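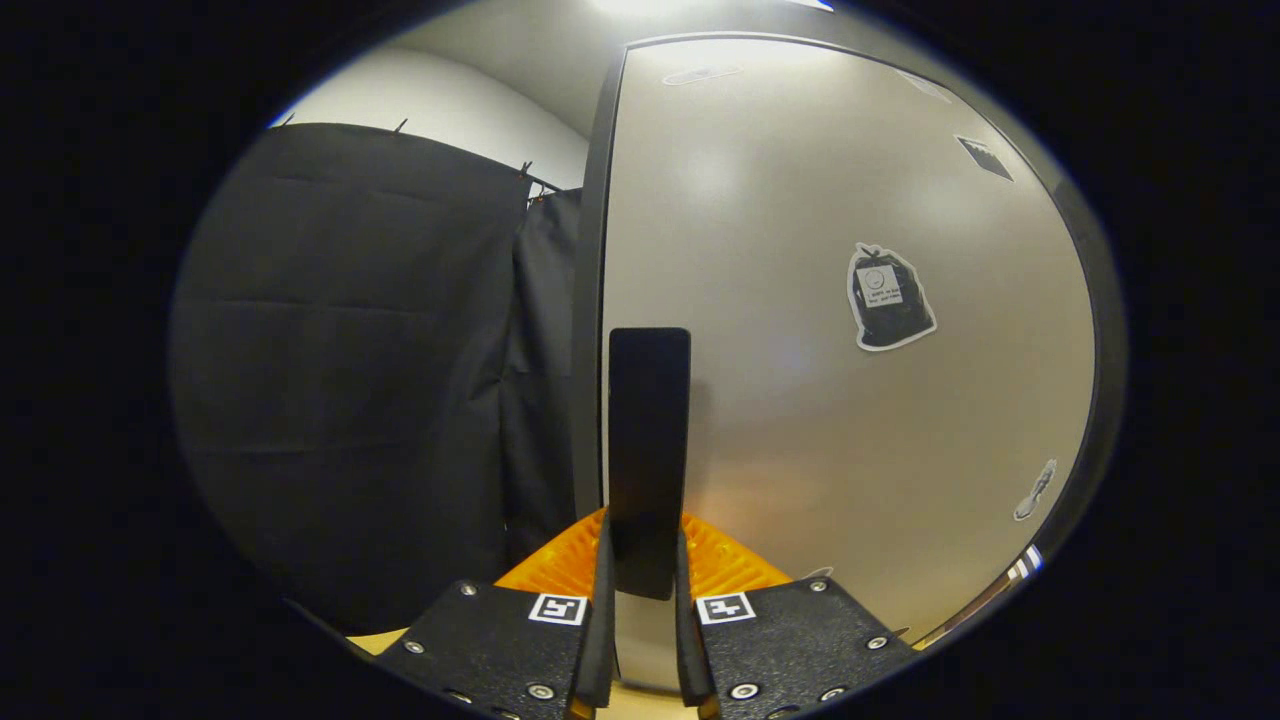 Kindillow Clip-Hung Divider Curtain

Supplied by Wurach. Part of the Lindgate room divider range.

The Kindillow is a dark fabric curtain for closing off an alcove, a work corner or the gap beside a door. It hangs from a thin rod by clips fixed along the top edge. There is no header tape and no lining. Panels can be hung singly, or as a pair with the second panel set slightly farther back so that the edges overlap.

Specification
Width per panel: 152 cm
Weight per panel: 700 g
Top edge: plain hem, for clips
Colour: one dark shade, both faces
Washing: cool, no bleach, line dry
Clips: sold separately
Rod: sold separately

Hanging
Fix the rod before the fabric is unfolded. Space the clips evenly and put one close to each end, otherwise the corner drops. For a pair, use two rods. Where the curtain meets a door, leave enough clearance for the door to open without catching the folds.

Creases
Panels are packed folded and arrive with horizontal creases across the full width. These are faint once the fabric is hung but will not all fall out on their own. Press on the reverse with a warm iron, or use a hand steamer from top to bottom.

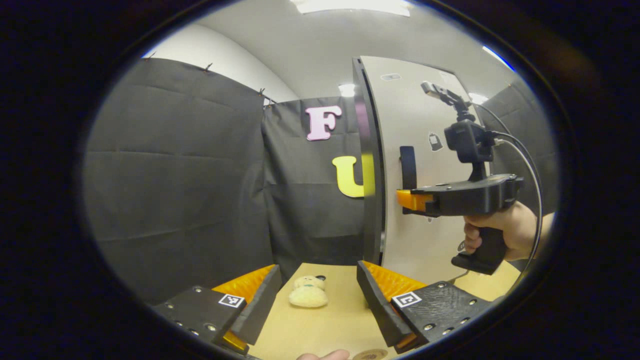
Attachments to the face of the curtain should be kept light. The fabric is not a pinboard and the clips carry the load of anything added to it. Foam letters are within the limit; the pink F and yellow U on the centre curtain are large ones, and letters of that size should go on after the panel has been hung and pressed. Remove all attachments before washing. Do not use hot glue.

Ordering
Panels are sold singly. Allow 3 working days for dispatch. The Wang rod, 600 mm, fits narrow gaps and takes one gathered panel; longer rods are listed under Lindgate fittings. Cut lengths cannot be returned.

Page revised August 2026.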